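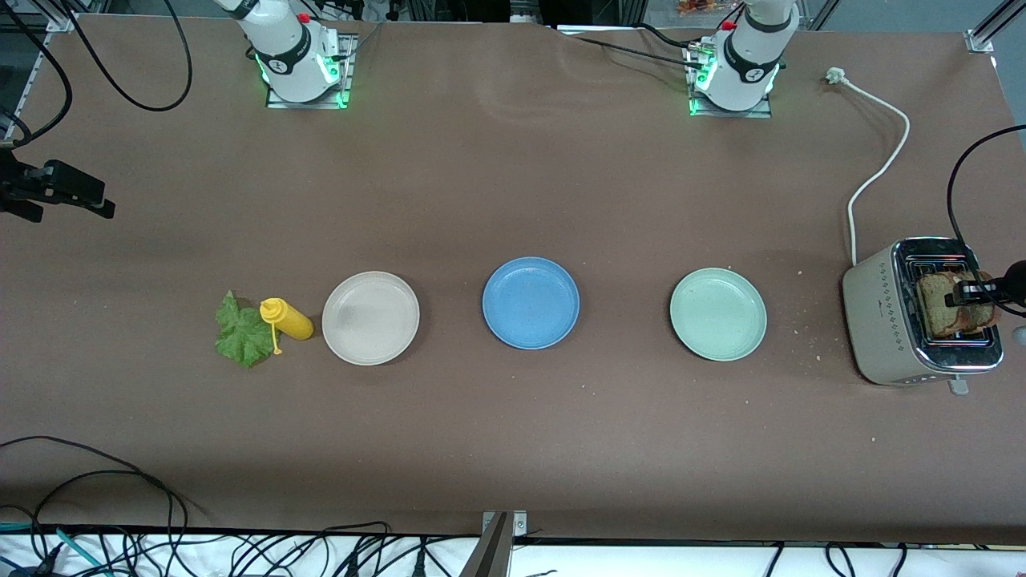 The long table: leaf, yellow bottle, three plates and the toaster, with a slice coming up.

Breakfast table, set in a row

Notes on the first table in the Purnar set, put up on 18 Jan 2019 by Sorin Atanasov.

This page goes with the tableware list. The idea of the set is a plain breakfast laid out in one line along the middle of a long table, so that everything can be reached from the side and nothing has to be passed across. The table is covered in smooth brown paper, which makes clearing up quick and lets the pale colours show.

The plates
Three round ones, all shallow and matte, with a raised rim. From the left they go off-white, sky blue and mint green. I tried the blue at one end first and it looked wrong, so it went in the middle and has stayed there. They are listed under Harkine, number 368. The rim is useful for toast, as crumbs stay on the plate. They stack well and take up very little room in a cupboard.

The toaster
Beige, two slots, silver on top, with a row of small diamond shapes down the front. It is entered as number 1482 on the list, under Gratano. The slice in it is browned at the edges, and that is how most people here like it. Anyone who wants theirs darker can put it down again – but watch it, the second go is much faster than the first.

The yellow bottle
A squeeze bottle with a narrow nozzle, lying on its side. I have put it down as mustard. Mustard on toast is not to everyone's taste at breakfast, but with a bit of cheese it is very good. The plates had nothing on them at this point, so the choice was still open.

The leaf
One green leaf at the left end, crumpled, with a jagged edge. It is down as lettuce on the list, though the shape would do for cucumber as well. It sits partly under the bottle.

Sizes and paper
The brown paper comes from Ristić on a roll of 100 metres. I cut each piece with 35 centimetres spare and trim it once it is lying flat. Tape it underneath, as tape on top lifts at the corners and catches on the plates.

Still to come
The bowls and the cups are not on this page. They will have a table of their own, on the same paper, and the lunch table will follow in July. If you spot a wrong number in the list, send me the line it is on and I will put it right.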